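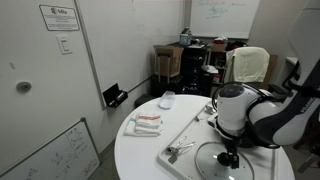

Notizbuch Kavby, Juli, Beginn 15 Uhr

Aufgabe heute: Deckel und Pfanne, Franka, runder Tisch. Bediener: ich, ab Block 3 Delyth Prosser. Ziel laut Plan: 175 brauchbare Episoden für den Küchensatz, davon fehlten vor Beginn noch 16.

Handtücher und der kleine Plastikbehälter bleiben links neben dem Tablett stehen. Variiert wird nur, was auf dem Tablett liegt. Startpose des Arms nach jeder Episode neu anfahren, sonst lernt das Modell die Restlage der vorigen mit.

Block 1 und 2 ohne Befund. In Block 3 vier Episoden verworfen: Greifer zu früh geschlossen, Deckel verschoben statt gefasst. Fehlversuche mit anschließender Korrektur behalten wir — Kennzeichen »K« im Narmont-Protokoll, Zeitpunkt der Korrektur eintragen. Abbrüche ohne Korrektur kommen nicht in den Satz.

Stand am Ende: 12 neue Episoden angenommen, Rest morgen. 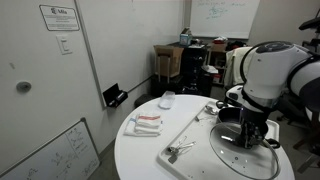
Wie viele Lagen der Pfanne brauchen wir je Sprachanweisung?

Mindestens drei, mit unterschiedlicher Griffrichtung. Bei nur einer Lage hat die letzte Policy die Bahn wiederholt, auch wenn die Pfanne woanders stand.

Offen: Zeitversatz der Handgelenkdaten prüfen. Anweisungstexte vereinheitlichen (»Topfdeckel« / »Deckel«). Delyth fragt wegen Speicherplatz auf Jokska nach.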